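4. Session Rules for Collection in Occupied Homes

4.1 Scope

The rules in this section apply to every session recorded in a home where people live. They do not cover the Eslow test apartment, which has its own checklist, or the kitchen sessions described in Section 3. We wrote the first version after the pilot in November and changed it twice during the main collection. What follows is the version in force when the last session closed. The full collection has 3203 episodes, of which 1460 come from bedrooms.

Bedrooms gave us more trouble than any other room. The objects are soft, they hide each other, and most of them belong to somebody who will want them back in good order that evening. The existing guidance we looked at was written for rigid parts on a bench. It says little about cloth and nothing about a child's bed. Most of the rules below were written with that gap in mind.

4.2 Preparing the room

Operators do not tidy. The household is asked to leave the room as it would be on an ordinary day and to take out only medicine, documents, and anything breakable that they would be upset to lose. Bedding stays where it is. Clothes that are hanging stay hanging unless the task sheet lists them.

Before recording, the operator walks around the work area once and checks three things: that no cord crosses the floor, that nothing above shoulder height can fall, and that both grippers can be lifted clear of the work surface without touching a rail or post. If the third check fails, the operator picks another side of the bed. Moving furniture is not allowed, even by a few inches. In the pilot one operator shifted a desk and scratched the floor under it, and the repair took longer to settle than the session itself.

Names, school papers, and family photographs are covered or taken away by the household. We do not blur them later. Blurring was tried under the Niken protocol and it left marks in the recordings that the training code picked up as edges.

4.3 Handling garments and bedding

Each garment is handled from a starting state that the operator does not arrange. It may be flat, half folded, or in a heap. The operator notes the state in one word and starts. Figure 2 gives a typical bedroom workspace under these rules. The garment in the foreground is partly folded, with one side bunched and some of the black lining showing, and it lies on a quilted cover with a printed pattern. We kept patterned covers in the collection on purpose. A printed shape close to the edge of a garment is a hard case for any system that has to find that edge, and homes are full of such covers.
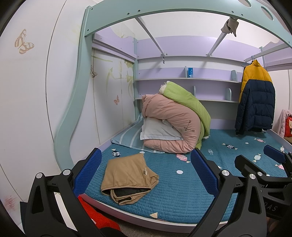
Figure 2. Bedroom workspace with hand-held grippers. A tan-brown garment lies on a teal quilted cover with printed candy motifs; a pink comforter and a lime-green quilt are piled behind it, and a puffy coat hangs from the right bar.

The rules for contact are short. Grip cloth with the pads and never with the side of the finger. Do not pull on a tag, a zipper, or a drawstring. If a garment catches on anything, open both grippers, back away, and end the episode. A caught garment is logged as an abort, and the episode is kept. We were at first inclined to delete aborts, but they are useful for training a stop condition, and deleting them would also have hidden how often cloth catches in real rooms.

Hanging items need a separate note. A coat over the bed is within reach of the gripper on the upward stroke, so operators lift toward themselves first and then up. The same applies to bed frames with rails, beams, or posts. On such frames the working volume is smaller than it looks from the doorway, and the operator has to learn it by making two slow passes with the grippers closed before the first episode. These passes are recorded but are not counted as episodes.

Bedding piled at the back of a bed is treated as background unless the task sheet says otherwise. It may be touched by accident, and the episode is still valid if nothing in the pile moves far enough to cover the target. If it does, the operator stops and starts again from the new state. Putting the pile back the way it was is not permitted during a session, as this would give us many episodes with nearly the same background.

4.4 Hygiene

Gripper pads are wiped before entering a home and again between rooms. Unscented wipes only. Pads with a torn or lifted corner are changed on the spot, and the change is logged with the episode number. Shoes come off at the door unless the household asks otherwise. Operators do not sit on beds or lean on them with a knee – this was broken often enough in the pilot that it now has its own line on the checklist.

4.5 Review

Every session was reviewed by someone who had not recorded it. The reviewer, in most cases Nikola Michalski, went through the episodes in order and marked each one as valid, abort, or remove. Remove was used only for privacy, for example when a face or a readable letter came into view. After review 3070 episodes remained across all rooms. The rest were removed at this step or withdrawn by the household, which each family could do up to the closing date of 18 January 2024 without giving a reason.

Reviewers had no access to the household's name or address. Session files were stored under a room code, and the list linking codes to homes was held by Jadoon, the firm that handled recruiting and consent. We asked for this split after Tastus, our earlier partner, pointed out that a reviewer who knows the home may judge it more kindly.

4.6 Limits of the rules

These rules were written for people holding grippers by hand. A person feels a snag before it shows and can let go. A robot arm working in the same room would need a force limit in place of that judgment, and we have not set one here. We also have no rule for pets beyond asking that they be kept in another room, and no good rule for rooms that two people share when only one has agreed to take part. In the two cases where this came up, we canceled the session.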